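Working With Two Arms: Good Practice for the Simulated Room
Handout for the second lab, household tasks unit
Graham Tindall, Drerismont

Welcome back, everyone, and thank you for the very thoughtful questions after last week's session. I went home and rewrote half of this handout on the strength of them, so if it wanders a bit in places you only have yourselves to blame! Please read it through once before you log in to Pomura, and keep it open beside you while you work.

We're going to spend this lab on doors. I know that sounds modest, but a pair of cabinet doors will teach you more about careful two-arm work than almost anything else I could set you. A door only moves along its own arc, and the gripper has to agree with that arc the whole way. If you pull straight back, as most of us do the first time, you are fighting the hinge, and the simulator will let you do it for a surprisingly long while before it complains.
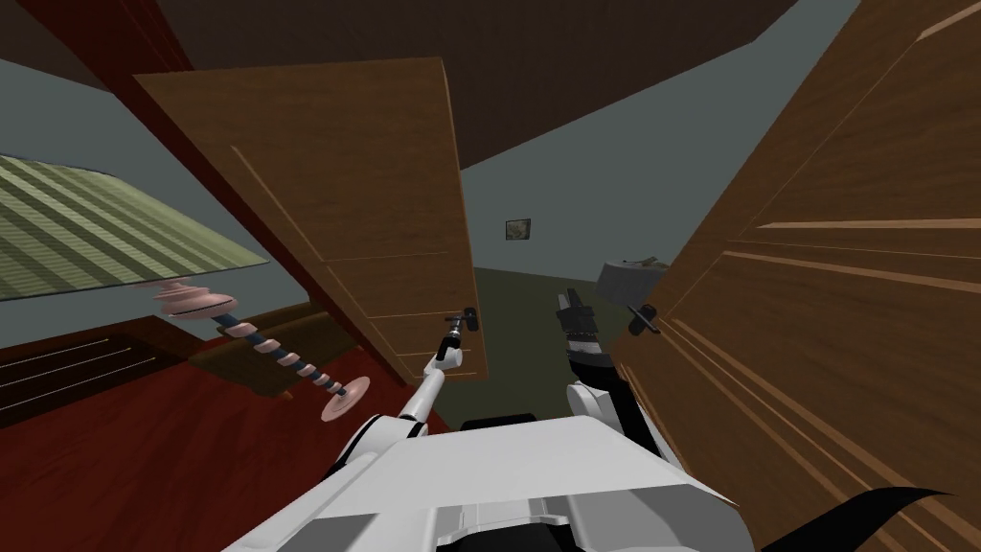 With two doors and two arms, the first rule is that each arm keeps to its own side. The left arm works the left door, the right arm works the right door, and neither one crosses the middle while the other is moving. Liam Pilkington, who marked these labs with me last November, used to draw a line down the center of his screen with a grease pencil, and I must say his runs were very tidy.

The second rule is to settle before you pull. Bring the gripper up to the handle, stop, check the fingers from at least two viewpoints, and only then close. A gripper can look perfectly placed from the head view and still be a finger's width short of the handle. Touching is one thing and holding is another, and your log should say which you had.

Third, watch the door and the elbow as well as the hand. A wide door swinging toward the torso can catch the forearm long before it gets near the gripper, and a lamp or a small table standing off to one side is just as easy to clip. In Pomura a collision costs you a reset. On real hardware it costs a good deal more, so please build the habit now, while the furniture is free.

A word on speed. The scale in Clegg runs from 1 to 10, and for this lab I'd like you to stay at 3 or below whenever either gripper is closed. You may go faster on the approach if both arms are in open space.

Now, record keeping (I can hear the groaning from here). Every run gets logged, including the ones that went badly, and I'd almost say especially those. Write down the starting pose, which arm moved first, any contact you didn't intend, and how the run ended. Please don't delete a failed run and start again under the same number. The shared archive on Vatura holds 2,900 runs at the moment, and 951 of them are failures, and those are the ones I go back to most when I'm planning a class.

For next time, finish both doors, opening and closing, and bring your logs along. If you have an hour to spare, have a look at run 295 in the archive and make a note of where you would have stopped it.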